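Home Essays Kitchen Storage Archive

Leave the Label On

When I moved into the apartment on Aden Street, I peeled every sticker off every shelf the first night. It seemed like part of finishing the job. Then I took the shelves apart to paint the wall and spent 71 minutes working out which bar went where.

I now think the maker's label should stay on for as long as you own the thing. People call it ugly. A small white rectangle on a black bar is a mark you stop seeing in a week, and it still tells you what you are holding.

The same goes for shelves that sit on a table or counter. They get moved more than any other furniture in the house. Bowls go under them, cloths get left there, and sooner or later the whole thing has to come apart and go back together — usually by someone who did not build it.

A label that reads "SHELF 1(2)" is plain enough, even upside down.
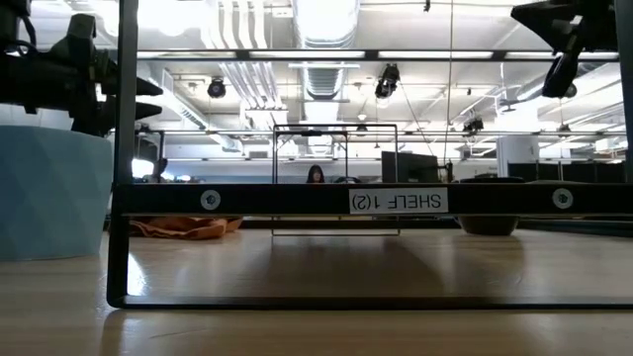
What I would ask of makers

Print the part name on every piece, in capitals, and use the same name in the instructions. My Nullow unit has 9 parts and names 3 of them. I would take a sticker on all 9 over a nicer box.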